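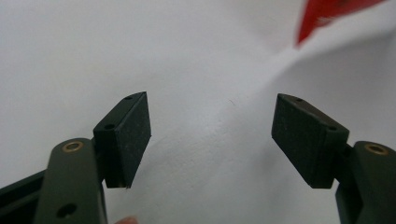 Can a robot put away the groceries yet?
Some of them, slowly, if the groceries are in boxes and a person is standing by. A soft packet with a shiny skin is still a hard afternoon's work for most machines.

Chores, Pending: A Small Gallery
Words by Magnus Hepburn

I stocked shelves for two years at a grocery store in Brurport, back when I had knees, and I have been reading ever since that machines were about to take the job off my hands. The job has been taken off my hands by retirement. The machines are still working on the boxes.

This page is about the part that comes before any robot tidies a kitchen or fills a shelf, which is gripping. Getting hold of a thing and letting go of it in the right place is most of housework, if you leave out the sighing. I keep the pictures few and the complaints long. Regular visitors know this and have stopped writing in.

What a packet does to a pair of pads

Give a machine a can of soup and it does fine. A can has one shape and keeps it. A plastic packet has a shape when you look at it and another when you touch it, and the top corner will fold over just when you were counting on it. The shine doesn't help either. A camera looking for an edge may find a streak of light and go for that with great confidence.

My old store had 824 different items in the dry goods aisle, and I would say the packets caused more trouble than everything else combined, for me as well. They slide. They lean on their neighbors. One goes down and takes the row with it.

Red and white packet, flat on the table, with open pads on either side of the view. Dipping seasoning, the hot and fragrant kind, according to the big characters. Lying flat is the worst thing a packet can do to you. 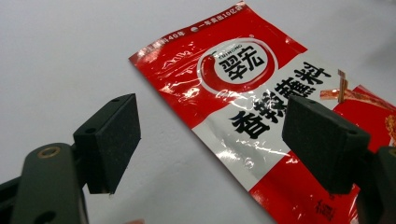
Ishbel Munro, who ran the night crew and could face a whole aisle while eating a sandwich, used to slide a packet to the edge of the shelf and pinch it there. I asked her once who taught her that and she looked at me as if I'd asked who taught her stairs. You'd have to write it all down for a machine, or show it enough times that it gets the idea: the push, the overhang, the pinch, and how hard to pinch before you've got powder in your sleeve.

I went to the home technology fair in Tesuvholm last June to see how far along everyone was. The Plolska people had an arm that put pouches into a bin. I stood there with my coffee and watched it do 44 of them. It dropped five, put two in upside down and stopped once to think about its life. The young man at the booth told me it had managed 742 the day before. I asked over how many hours and he gave me a tote bag.

To be fair to the arm, it never went out for a smoke, and it didn't hide the dented ones behind the good ones. I can't say as much for the class of workers I belonged to.

Up in the air, held by one corner. Two hands, two black grippers, and only the right one has anything to show for it. The left is waiting with its jaws open, a posture I remember well from Friday deliveries.
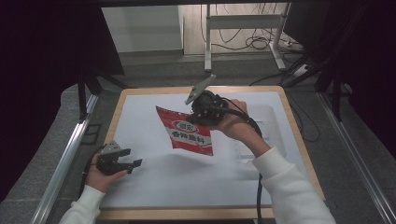
So what can it do today?

Floors, reasonably well, provided you pick up the floor's contents first. Carrying a bin from one end of a warehouse to the other, very well, and without complaining about the bin. Shirts can be folded if you aren't planning to wear them soon. Emptying a dishwasher is somewhere between the shirts and a miracle, and I wouldn't stand near the glasses.

Shelves in a real store I'd put further off. The shelf changes every week and so does the packaging, and there is always a customer with a question about olives. When my nephew priced an arm for his shop in Pringle, the quote ran to 258 lines, and one of them was for a person to come and look after it. He hired the person and left out the arm.

Comments are open again. If your robot can match socks, I'd like to hear from you, and I'd like to see the socks.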